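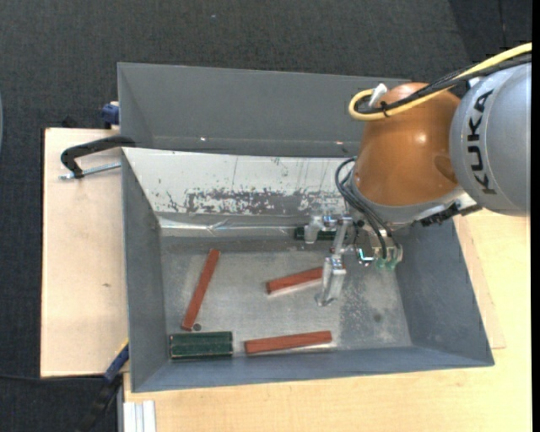
Gasodside Cemetery Office: notice to families and visitors regarding the November remembrance service. 1/6

The annual service for those laid to rest at Gasodside during the past year will be held in the Hodora Chapel at 2 pm. All bereaved families are welcome, whether or not the funeral took place here. 2/6

The names of 342 people will be read aloud. Families who wish to have a name added, or who would prefer that a name not be read, are asked to write to the office before the end of October. Please give the spelling exactly as it should appear in the printed order of service. 3/6

Candles will be provided at the chapel door. We ask that glass jars and lanterns from home are not left on the graves overnight — the grass paths are narrow and broken glass is difficult to find among the leaves. 4/6

The Chiriac Gate will be closed to cars from noon. Visitors who cannot walk far may be driven to the chapel from the Grotano Road entrance, and two wheelchairs are kept at the lodge. A hearing loop is fitted in the front pews. 5/6

The Book of Remembrance now holds 900 entries and will be open in the side room before and after the service. New entries may be requested at any time of year; the form is available from the office and should be signed by the next of kin. Tea will be served in the lodge until 4 pm. 6/6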